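Towels, folding and where the time goes — final project report

October 27, 2020
By Angelica Maglaya

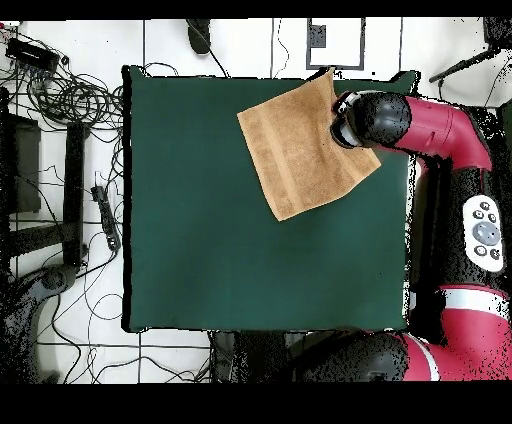

The question I started with was small. How should a hand towel be folded so that it fits a shelf, stays put when you pull out the one next to it, and doesn't take ages to do. I picked towels because everybody has them and because they are awkward in a way shirts arent. No front, no back, no collar to line up against. Just four corners and, if you are lucky, a woven band to go by.

1. Background

Vilwood is the residence hall where I did most of the watching. The linen room there gets towels back from the laundry (Pillberg do the washing) in big bags, unfolded, and whoever is on shift folds them onto the shelves. Three ways of folding were in use when I began:

Halves — in half, in half again, done.
Thirds — long sides in to the middle, then in half.
Roll — thirds, then rolled up from the short end.

No rule about which. So the shelves had all three mixed together, and the piles leaned.

2. What I did

Surface first. I used a square green board with cloth over it, laid flat on the floor. Cloth matters. On a bare table the towel slides when you pull a corner and you end up chasing it. On the cloth it grips a bit and stays where it was put. Downside, the cloth creases, and the corners of the board curl up, so I kept towels away from the very edge when timing.

Every fold began the same way: towel dropped on the board, then spread, then squared up, then folded. Timed in two parts. Spreading is everything up to the towel being flat and straight. Folding is everything after. I nearly didn't split it like that and I'm glad I did, it is most of the report.

Total of 600 folds planned, 577 usable. The missing ones are stopwatch errors, mine, plus a batch where I wrote the times down without saying which method. Should of used a printed sheet from day one.

3. Results

Spreading took longer than folding for halves and for thirds. For the roll it was close. This surprised me, I had assumed the fold itself was the slow bit and had planned a whole section on it (now cut).

The slow part of spreading is finding a corner. Once one corner is pinched and lifted the rest of the towel hangs off it and you can see where the next one is. If you grab the middle of an edge instead you get a sort of tent and have to put it down and start again. I began noting restarts half way through, so I only have them for 278 folds. 59 of those had at least one restart.

The band helps more than I expected. It runs straight across near one end, so even with the towel lying at an angle you know which way round it is and which edge to square up first. Plain towels with no band (the Sosano ones, white, quite thin) had more restarts. I did not test enough of them to say much more than that.

On the shelf: halves are quickest and fall over first. Thirds stack best, the folded edge faces out and you can take one without dragging its neighbour. Rolls look nice and waste space, and the bottom ones get squashed flat anyway.

4. Problems

Dark board, light towel — easy to see. Dark towels on dark green, much worse, particularly late in the day. I would bring a second cloth in a pale colour next time.

Thickness. New towels spring back open. Old ones lie down. I mixed them, so some of the spread in my times is just age of towel and I can't take it out now.

Me getting faster. By the last week I was clearly quicker at everything than in the first. I shuffled the order of methods within each session so it shouldn't favour one of them, but the plain averages are a bit flattering.

Also knees. Working on a tiled floor for an hour is not nice. A low table with the board on top would be better and I don't think it would change the times.

5. What I would suggest for the linen room

Thirds for all hand towels, folded edge outwards. One cloth-covered board per folding spot. Pick up by a corner, never by the middle of the edge. Order banded towels if there is a choice.

The Kowalchuk shelving is deep enough for thirds as it stands, two stacks to a shelf, nothing needs moving.

6. Still to do

Bath towels. Same method but a bigger board, and probably two people for the spreading. Hoping to get that done by December if the linen room is ok with it. Raw times and the session notes are in the appendix, which I still need to tidy up, the first few pages are in pencil.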